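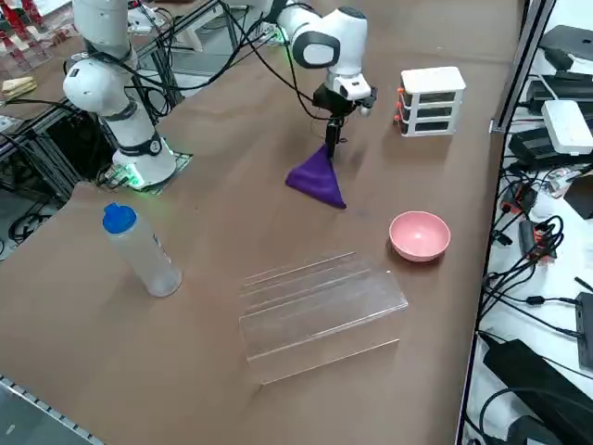 The purple cloth, the small drawer unit and the pink bowl on the work table.

Aug 28, 2018

It has been the practice of this journal to set down, at intervals, the arrangements by which the work table is kept in order. The previous entry on the subject was written in February and dealt mainly with storage. The present entry concerns wiping, and the small articles that must be moved before wiping can begin.

The table is brown and large, and it shows crumbs less readily than a white one would. For that reason it was wiped too seldom last winter. Songül Duman raised the matter in a letter, having found grit under a stack of her drawings, and her complaint was justified. The table is now cleared and wiped at the end of each working day.

One purple cloth is reserved for the surface. It is used dry for dust and is not lent to the kitchen. Gebhard Hubmann has argued in favor of paper towels, and his view is recorded with respect, but a roll is soon gone and the cloth may be washed. It should be laundered without fabric softener and hung up by a corner.

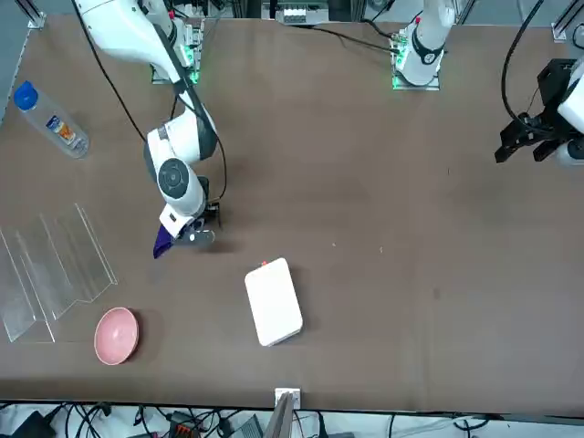

Bottle on its side, with the clear stand and the bowl close by.

Drinking water remains permitted at the table. Bottles are to be closed after each use, and any bottle found at the end of the day is emptied and put out for recycling. Konrad Egger has asked that this rule be stated in writing, and it is so stated.

The clear stand requires more attention than its size would suggest. Dust settles in the folds, and a damp cotton swab serves better there than the cloth. The bowl is rinsed and dried by hand. Clear plastic bags should be shaken out, laid flat and smoothed before they are put away; a bag that has been crumpled into a corner is seldom used again.
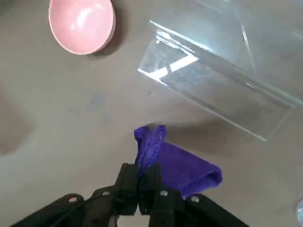 The order of work has been settled as follows. Small articles are moved to one half of the table, the free half is wiped from the far edge toward the near one, and the articles are then moved across. With 2 people the whole task is finished in 3 minutes. Remo Oberholzer prefers to carry everything to the windowsill first, and no objection is made to this provided that everything returns.

The small drawer unit stays on the table throughout the day. Its contents are to be reviewed next, as the lowest drawer has become a place for items without a home. Larysa Sydorenko has offered labels for this purpose, and the offer has been accepted.

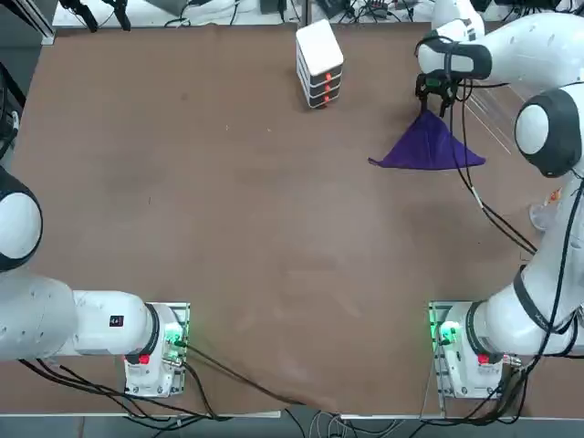 Purple cloth raised by one corner, with the three-drawer unit at the top of the table.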